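Job changed from packing to "demonstrating" for the robot – normal?

Posted by packline_mel in Work & Jobs

Ok quick one, typing this on break. I pack gift sets at Jandemen, small place, bath stuff mostly. Been on the hand packing tables a good while. In September they started a thing with an outside company (Zulo) to get robot arms doing part of it, and two of us got pulled off the line to teach it. Teaching means we do the same job, only holding these gripper things in each hand instead of using our fingers. Pick up the round piece, bring it over to the dish, set it on the insert, let go. Start over. Up to 500 times a shift is what they want.

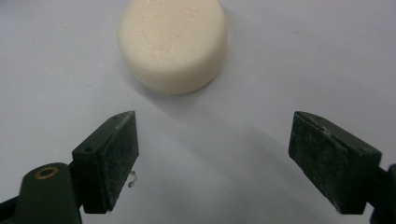
Slower than bare hands by a mile. You can't feel anything with them, so you either squeeze too hard or you drop it. And our lead still looks at my old pack numbers, which is nuts, I'm not even packing anymore. Same hourly rate too.

So what I want to know
– is this normal, same pay for what is basicly training
– do the rest of us have jobs when it's done
– wrists. mine hurt by lunch. What do people do

HR says "nothing is changing at this time". Not helpful.

Answers

oldlinehand

Went thru this at Sutherland, different product, same idea. Few things.

Get the job change in writing. Doesn't have to be fancy, an email to your lead saying "as of this month I'm recording demos, not packing, please confirm my rate targets don't apply." Then save the reply somewhere that isn't a work account. We had a girl written up for low output while she was on the recording table all week. It got fixed but it took forever.

Pay – ask. Just ask. We got a bump, small, only after we asked as a group and called it a trainer rate, which they already had on the books for people who train new hires. Look in your handbook for that wording. If it's in there you have something to point at.

Jobs, ok. What happened with us is the arms took the boring middle part, and people moved to both ends. Feeding parts, checking sets, and clearing it when it got stuck, which was a lot. They did not lay anybody off that year. They also didn't replace the ones who quit, so the crew got smaller anyway. Night shift felt it most. I'd want to know now who gets trained to run the thing and ask for your name on that list, you already know more about it than the leads do.

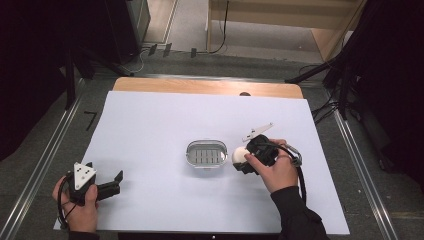 Wrists: don't let them book you for a full shift of it. We ended up at two hours and then swap with someone on the line, and that made the biggest difference for me. Keep the table low enough that your elbows aren't up. Loosen your grip between tries, you'll catch yourself hanging on for no reason. And report the pain NOW, while it's small. If it goes bad later and there's no report they'll ask where you hurt it.

Also let the cables hang toward you, off to the side. Mine kept tugging on my sleeve till I moved them.

stava_nights

I'd quit lol. You're training your replacement. But if you stay, buy a good wrist brace and make them pay you back. I priced one at $199 with all the straps, no way that should be on you.

tray_and_tape

Not a lawyer. "Nothing is changing at this time" means they haven't decided or can't say. Ask something they can answer, like how many people will be on the packing tables once the arms are in, and what the rest will be doing. Ask it in a meeting with other people there.

One thing I disagree with above – it isn't always a replacement deal. At my plant the arm never got good enough on the slippery items and those came back to hand packing. The recording work kept going though, every time they switched to a new dish or a new tray somebody had to do the demos over. I did that on and off for most of a year. Got bored out of my mind but my back was better than on the line, so there's that.

And yeah, report the wrist thing.

packline_mel

Thx. Sent the email just now, cc'd my own address. Found the trainer wording in the handbook too, page is half missing but its there. Will ask about swapping out tomorrow.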